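Caldeira Tool and Oddments Library: Progress Report to the Faleo Fund
Prepared by Ismael Marinho, July 12, 2020

You asked for something shorter than the November report, which I accept was long. Most of that one was shelving. There is less shelving in this one.

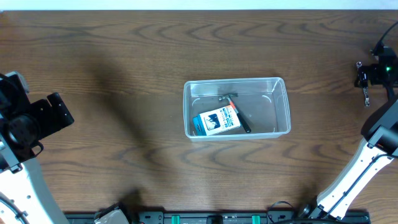 Since we last wrote, the sorting project has moved from the planning stage, where it was very comfortable, to the doing stage. The aim is the same as in the application: everything that was donated to Caldeira in the first two years goes through one sorting table, gets a home in a bin, gets a number, and can be found again by a person who isn't me. Before the grant, the system was that you phoned me and I tried to remember.

Where we are against the work plan

Sorting. We have put 457 items through the table as of this week. The plan had us finished by now, so we are behind, and I would sooner you read that in the second section than discover it in the last. What's left is the back wall of the storeroom, which is mostly garden gear and one very large box marked "misc", in my own handwriting.

Bins. The old cardboard is gone. We went with clear plastic bins, on the grounds that people will not read a label but they will look through a wall. It works well enough with a small hammer. It works less well with fuses, which look like nothing in particular from any distance. Lids are a sore point. The ones we ordered from Ditden fit the large bins and not the small ones, and the replacement lids fit neither. Ditden have been polite about it. We are running the small bins open for now and dusting more.

Numbering. Each item gets a number in paint pen, and the number goes in the ledger. We lost two days to a batch of pens that came off on people's hands, so a few borrowers went home with catalogue numbers on their palms. New pens bought, old numbers redone.

Ledger. Typed up to the end of the second shelf. I had said in the application that the ledger would be kept up daily. It is kept up on Thursdays.

The question of things that are not tools

This took more time than any other part of the project and was not in the budget, so I'll give it a few lines.

The donations came in as households emptied their drawers, and a household drawer is not organised by trade. Tools turn up in company. You tip out a drawer and there's a hammer, and lying across the end of its handle is a little packet with a mountain on the front, and you have to decide whether you are running a tool library or a general store. Our first rule was that anything that wasn't a tool went in the reject pile. The reject pile grew to the height of the bench and then people began borrowing from it.

The present rule is as follows. Small packaged goods stay with whatever they arrived with until the bin has been checked, and are then moved to the oddments shelf if they could be of use to someone. Opened food goes out. Batteries go to the depot. Single gloves are kept for one month in case the other one turns up, and I can report that the rate of reunion is poor.

The oddments shelf now has its own line in the ledger and gets more visitors than the saws. I make no comment.

The workspace

The sorting table is in and in daily use. It's a wooden one with a good deal of wavy grain in the top, bought second-hand out of the equipment line and well under what we had allowed. I was against it at first. Small screws put down on that grain disappear completely, and I wanted something plain and white. I was outvoted, and in fairness the fix was simple: nothing small goes straight on the table, it goes in a bin and the bin goes on the table. We have stopped losing screws. I have stopped bringing up the white table.

Lighting is still not right. Depending on the hour, one side of a bench gets the light and the other gets somebody's shadow. An electrician has quoted for a second fitting and we'd like to go ahead. See the request at the end.

Borrowing

Opening hours were cut back through the autumn and we moved to pick-up at the door, by arrangement. It suited the sorting very well and the borrowers less so. In the busiest week we had 17 loans out at once, and 13 of those came back on time. The rest came back eventually, one of them cleaner than it went out. Nobody has owned up to the missing spirit level.

Hammers remain the most requested item by a wide margin, and people are choosier about them than I expected. They want to know the weight, they want to know about the handle, and more than one has asked whether we have "a nicer colour". We have begun writing handle colour in the ledger. It has cut down the phone calls, and it means a black handle with a reddish band can be told apart from its neighbours without a conversation.

Spending

The equipment line is underspent on account of the table. Bins and lids are overspent on account of the lids. The software line has not been touched. We trialled the Skodent catalogue program and it was perfectly good, but it wanted a photograph, a purchase date and a serial number for every item, and most of what we own was bought by somebody's grandfather. We'd like to keep using the ledger and a spreadsheet and put the money elsewhere.

What we are asking for

Approval to move the unspent software money to lighting. An extension of the sorting stage to the end of November, to deal with the back wall and the box marked "misc". And a decision on whether the oddments shelf counts as part of the funded collection, as the insurer has asked and I told them I'd find out.

The full spending sheet is attached separately. The receipt for the paint pens is the one with the fingerprints on it.

Ismael Marinho
Caldeira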